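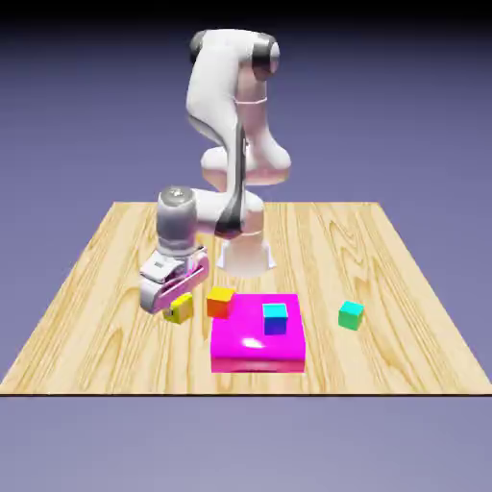 A light wooden tabletop, with a white arm standing toward the back.

Vavari Oak Desk Topper: a lot of money for a board

Vavari wants $452 for a slab of wood that sits on the desk you already own. The pitch is that your old desk has a bad surface and good legs, so why replace the whole thing? I had my doubts in March when I ordered it, and I still have most of them.

The size I bought is 30 inches deep. It came in one box with four rubber pads, a tin of Nollex wax and a leaflet that spends two pages on the forest and one line on how to attach the thing. You stick the pads down and set the board on top. It weighs enough that it mostly stays put, but lean hard on the front corner and it creeps. I ended up using my own screws, and the leaflet says that voids the warranty.

The finish is nice, I'll give them that. It feels smooth under the wrist and doesn't glare in the afternoon. The "stain-proof" claim is another matter. I left a coffee ring on it overnight and it was still there after two rounds of wax. Vavari's support told me to wait 24 hours after waxing before judging. I waited. The ring is a little lighter.

My neighbor Angus Bolger has the Cludus version, which cost him $86. His is veneer and the edge has started to lift near the keyboard, so I'm not going to pretend they're equal. But he's had it two years longer than I've had mine, and from a chair you would struggle to pick the expensive one.

Ciobanu sells plain unfinished boards cut to order. If you own a sander, start there.

Keep the Vavari if someone gives it to you. At full price I'd pass, and I'd want to see the warranty terms in writing before buying one on sale.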